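The Drarkorico craft table, after a long summer

I did not need another table. I have a desk, which is where my mail lives, and a kitchen table, which is where everything else lives. What I wanted was a flat surface that I could cut paper on, wipe down and then do something else on an hour later, and I wanted it to cost less than a weekend away. Drarkorico makes one. I bought it in May and have been mildly annoyed and mostly pleased ever since.

It comes in a box that is heavier than the table, or feels that way on the stairs. Inside you get the top, the legs, a bag of bolts and an instruction sheet with no words on it at all, only a little bald figure who is delighted by everything. He puts the thing together in 7 drawings. I took most of an evening and a phone call to my sister. The hex key supplied is soft enough to be considered a suggestion, so use your own.

Once up, it stands well. I leaned on one end with my full weight, then sat on it, then remembered the warranty and got off. The legs have screw-in feet for uneven floors, and my floor is very uneven, so this was the first feature I truly respected.

The corners are rounded. I paid no attention to this in the store listing, and it has become my favorite thing about the table. I walk into furniture. I have walked into my Trimance bookcase so often that I have a regular bruise named after it. The Drarkorico and I have collided plenty and parted as friends.

Light wood, now. It looks lovely in a room with a dark floor, and it brightens the place up in a way I hadn't planned on. It also shows every single thing you do to it. Pencil, glue, the ring from a drink, a thumbprint of brown shoe polish from a job I should have done outside. My answer has been to put down a big sheet of pale colored paper before I start anything. It catches the mess, it's easier on the eyes than bare wood under a lamp, and when it gets ugly you replace it. A rag handles the rest.
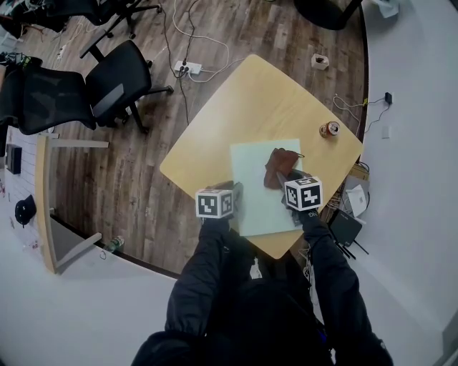 Mahnaz Mazandarani wrote in to say that paper is fine for dry work but hopeless with anything oily, and that she has used a silicone mat on the same table for 3 years with no marks at all. She also thinks the finish wears through if you scrub it, and that I should stop scrubbing it.

I have stopped scrubbing it. The mat I'm less sure of. I tried the Tijani one, which arrived rolled up and has stayed rolled up in spirit, so that one edge rises gently off the table like a dog listening for the mail carrier. Weighted down with books it's all right. Maybe hers is better behaved. If you use a lot of stain or polish, she's probably correct and you should buy the mat.

Size is the other thing people ask about. It will take a large sheet of paper with elbow room around it, which covers wrapping presents, tracing patterns, folding dish towels and polishing things. It will not take a sewing machine and the fabric too, whatever the catalog says. Two adults can eat at it if they like each other.

Things I'd change. There is nowhere to run a cord. No slot, no clip, no hole, so a lamp or a glue gun means a power strip on the floor and a cable waiting for your ankle. The older Hostard table had a groove along the back for exactly this, and I didn't appreciate it until I gave it to my cousin, who won't give it back. The top is also slippery. Put a round can on its side and you will learn which way your floor slopes.

And the legs don't fold. The listing says "easy to store," and I suppose it is, provided you have somewhere to store a table.

The maker claims the top will hold 500 pounds. I have no way of testing this and no friends willing to help. It has held me, as mentioned, and a stack of cookbooks that bowed my last shelf, and it hasn't creaked once.

I'd give it 8 out of 10. One point off for the cords and one for the little bald man, whose confidence I still resent. Buy it for paper, small repairs and general puttering, bring your own hex key, and tighten the bolts again after the first month. Mine had worked a little loose on the left side, and I'd been blaming the floor.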